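Vernura (software)

Vernura is a motion control and task sequencing package for small robot arms, used mainly on tabletop cells with two arms. It was written at the Maihi workshop as a replacement for Sestar, an earlier single-arm controller, and shares some of its file formats. The first public version, dated 2018-03-05, ran on one desktop computer with no separate motion hardware.

History

Sestar drove one arm from a fixed list of joint positions. Users who wanted two arms ran two copies of it and kept them apart with timed pauses, and a slow move on one side could put both grippers in the same place. Work on Vernura began as a patch to let the copies share a clock. The patch grew until it had its own planner, and the old code was dropped except for the file reader and the calibration screens.

A July update added the recording mode, in which a person guides the arms through a task and the software stores the joint positions along with the video.

Design

The program has three parts: the planner, the servo loop and the recorder. They run as separate processes and pass messages over a local socket. If the planner stops, the servo loop holds the last commanded position until it is told to release.

The planner treats both arms as one system. Each link is modeled as a capsule, a cylinder with rounded ends, and a path is rejected if any two capsules come closer than the clearance set in the cell file. The default clearance is 38 millimeters. Walls and rails are entered as flat boxes. Cables are not modeled at all, and the manual advises leaving extra clearance on the side where a cable loops away from the arm.

Path search stops after 3000 samples. When no path has been found by then, the planner moves one arm to its rest pose and tries again with the other arm alone. This makes some tasks slower than they need to be – a common complaint with narrow cells – but it keeps the search time short.

Perception

Vernura takes color images from a single fixed camera. Calibration is done by touching each gripper to a set of marked points on the table. The detector was trained at first on solid, plain-colored objects and did poorly with see-through containers, where an item inside and the container around it were often merged into one outline. A later module, Nikgate, handles containers separately. It looks for the rim first and then searches inside it for contents.

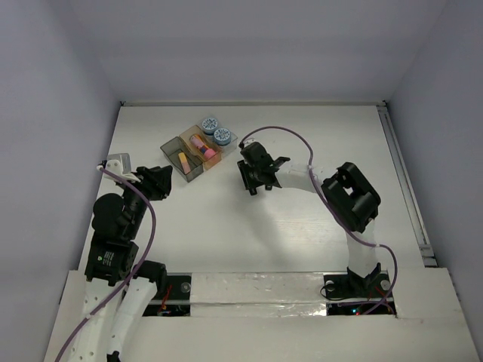
Delwyn Henare has argued that the rim-first method solves the wrong problem. In a note to the project's mailing list, Henare wrote that "a clear tray on a white table hardly has a rim as far as the camera is concerned," and proposed storing tray positions in the cell file and using the camera only for what is in them. The maintainers added this as an option but left rim search as the default, on the grounds that trays get bumped during a run.

Limitations

The servo loop runs at 40 hertz, which is low for contact tasks such as pressing on a lid. There is no force sensing; grip is judged from motor current. Cell files written for Sestar can be opened, but their timed pauses are ignored.

See also

Collision detection
Motion planning
Servo control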